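Notes on the Reorganization of the Bathroom Cabinet

Readers of this journal will recall that in May I undertook a review of the linen closet. The present entry concerns the bathroom cabinet, which had been deferred twice and was completed on 16th July.

The cabinet holds a household's worth of creams, ointments and small boxed goods, acquired over several years without any governing principle. Items were formerly kept on two narrow shelves, where the tubes fell over and the boxes migrated to the back. Following a suggestion from my colleague Embla Sjöberg, the shelves were cleared and all contents assigned to open plastic bins according to the form of their packaging. Tubes are kept in the cream bin. Boxed items are kept in the shallow yellow one.

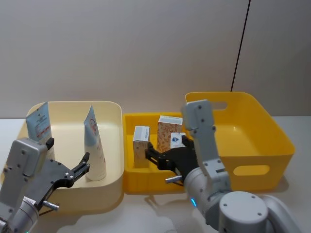 Rules of Placement

Tubes are to be stored standing on their caps. This keeps the contents near the opening and allows the printed face to be read from the front. A tube that will no longer stand unaided is to be leaned against the back wall of its bin, and should be used before a new one is opened.

Boxes are to be stored on end, with the tallest at the back. Any box found to be empty is flattened and recycled the same day. Leaflets are retained in a folder, which currently contains 14 of them, several in languages no member of the household reads.

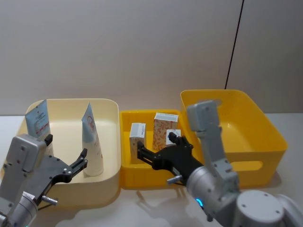

I had first proposed sorting by purpose, with skin care in one place and everything else in another. Åsmund Brekke objected that half of the items serve more than one purpose, and the objection was sustained. Sorting by form has the further merit that a guest may return an item correctly without instruction.

Quantities remain under review. The limit for each bin has been set provisionally at four items, with duplicates held in the hall closet.
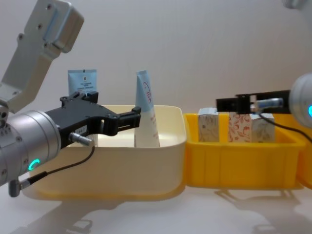
The matter of labels has been considered at some length. A set of adhesive labels from Sivine was purchased in May and remains unopened. My present view is that they are unnecessary for bins of this type. The cream and the yellow are easily told apart, and with open tops and low walls the contents stand high enough to be identified at a glance. The labels will be reassigned to the pantry, where the jars are uniform and the need is greater.

The next review is planned for the fall and will include the drawer beneath the sink.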